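Support > Galleries and Portfolios > Image Display > Closed Tickets

Ticket 201 - Colors in portfolio images appear dull after upload
Product: Sedari Portfolio
Reported by: Cornel Bogdan
Status: Resolved
Priority: Normal

Original report
The customer maintains a photography portfolio of 34 images under the gallery title "Mirnska." After the December update, the color photographs in this gallery appeared flat and slightly green when viewed in a browser. The same files displayed correctly in the customer's editing software. Black-and-white photographs were not affected. The customer had cleared the browser cache and uploaded two of the images again, with no change.

First response
Support requested one original file, exported at full size with its color profile attached, and the name of the browser in use. The customer was also asked to confirm whether the option "Reduce file size on upload" was switched on in Gallery Settings. The customer replied on Saturday that the option was on and that all files had been exported in a wide-gamut profile.
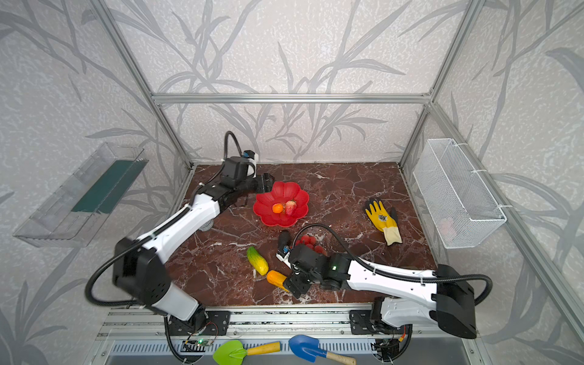

White robot arm over a brown marble tabletop, gray leaf-pattern walls behind.

Investigation
A test gallery was created on the Vummont theme, which the customer also uses. With file reduction switched on, the upload service removed the color profile from each file but did not convert the color values to the standard web profile. Browsers then read the values incorrectly. With file reduction switched off, the profile was kept and the colors matched the originals. The fault was repeated on the Varghese theme, and the theme was therefore ruled out as a cause.

Temporary steps provided to the customer
1. Open Gallery Settings and switch off "Reduce file size on upload."
2. Export the affected photographs again in the standard web profile.
3. Use "Replace file" for each photograph. Captions and gallery order will be kept.
4. Wait 10 minutes before checking the public page.

Resolution
A correction to the upload service has been released. Files are now converted before the profile is removed. Photographs uploaded before the correction are not repaired automatically and must be replaced - the customer was advised of this and has confirmed that the gallery displays as expected.

2 comments | 10 people found this helpful

Previous ticket | Next ticket | All tickets | Contact Support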